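Speaker notes: Can the machine do my socks yet?
Kenberg evening talks, June 7, 2022
Time: 28 minutes, then questions

Opening (walk to the front, wait until the door is closed)

Good evening, and thank you for coming. English is my third language, so if I use a strange word, please raise your hand and I will try another one.

I want to begin with a question for the room. Who has folded laundry this week? Keep your hand up if you enjoyed it. (Wait. Usually a few people laugh.) I have been asked the same thing at every family dinner for years: when will a machine do this for us? My answer tonight is long, but the short form is "partly, slowly, and with a person close by."

What I mean by a chore

A chore has a beginning that is different every time. This is important for the whole talk. In a factory the part arrives in the same place and in the same position, because someone has paid for a fixture that puts it there. At home the laundry arrives as a heap. The same is true in many small workshops. At Zeltgate, where I visited the packing room in the spring, the machines close the boxes very nicely, but the gloves and the cloth bags are still put into the boxes by hand.

(Do not go into the Zeltgate contract. If someone asks, say it is in the long version of the talk.)

So I will use one chore tonight, and it is socks. I chose it because everyone knows how it should end.

(Next slide.)

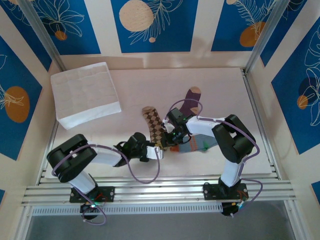
Two arms at the sock cluster, folded towels at the upper left of the table.

Give the room a moment with this one. Then ask: which sock would you take first? Most people answer quickly and cannot explain why. We see an edge, or a toe, and the hand is already moving. For the machine this is a decision, and it can be a wrong one. It must find where one sock stops and the next one starts. It must also choose a point to hold, and the cloth changes its shape as soon as something touches it.

Speak about the towels also. A towel is flat, it has four corners, and there are good methods for it. When you read that a robot can fold laundry, please check if it was towels. I do not say this to be unkind. A square cloth is a reasonable place to start, and I started there too.

Why two arms

People ask if one arm would be enough and cheaper. For putting a sock in a basket, yes. For straightening it, you want to hold one end and pull the other, as you do at home without thinking. But two arms must not hit each other, and they must agree about who is holding what. In my own tests a good part of the trouble came from the moment when one side lets go and the other side takes over. If it is too early, the sock falls. If it is too late, the sock becomes longer than its owner would like.

(Pause here, drink water.)

The view from the hand

Now I come to the part I care about most. A camera fixed over the table sees the whole job, but it does not see well what is under the fingers. The arms themselves cover the work. This is why many builders add a small camera close to the gripper. Then the machine has a near view and can notice the ribs of a cuff, or a fold which looked like an edge from far away.

(Next slide.)

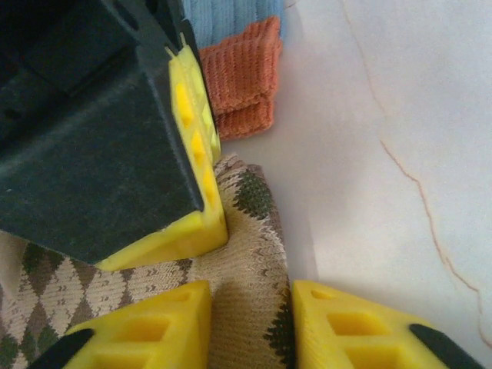

The difficulty with knitwear is that the pattern lies to you. On an argyle sock there is a strong line between two colors, and a simple program will believe that this is the end of the sock. A cuff that is folded over itself gives the opposite problem, one object that looks like two. My students at Leung spent most of a winter on this question. They labeled 200 sock edges by hand, and afterwards they disagreed with each other on more of them than I had expected.

Then there is the finger itself. Hard plastic can pinch a thin layer, but it does not feel when it has pinched two. You and I roll the cloth a little between the thumb and the finger, and we know. I have seen soft pads, rough pads and small sensors in the tip. All of them help a little. I would not choose a winner today.

Some figures (only say these if the room is awake)

In our Flirkov trial we gave the system 80 socks over six sessions. These were clean, mostly plain, and of adult size. I do not want to show a success rate, for we changed the rules in the middle, and that makes the number look better than it is. What I can say is that pairing was easier than we feared and turning a sock the right side out was much harder. We stopped trying the second one. We will come back to it in July with a different finger.

So is it ready?

For a home, I would say no. The table must be prepared, the light must be good, and a person must be near to help when a sock goes over the edge. For a laundry business with much work of the same kind, I would say it is worth a visit and a careful test. Bring your own items to the test. Bring the ugly ones. Ask to see an hour of work without any cut in the video, and ask who was standing beside the machine.

Questions I usually get

Price: I do not sell these machines and I do not give prices.
Dishes: easier in some ways, as a plate keeps its shape, but it can break.
Will it take jobs: answer slowly. In the rooms I have visited, the people were short of hands for this work. I cannot promise the same for every place.
Speed: slower than me. I am also slow.

(Thank the hosts. Leave the contact slide on. Collect the adapter from the desk before going.)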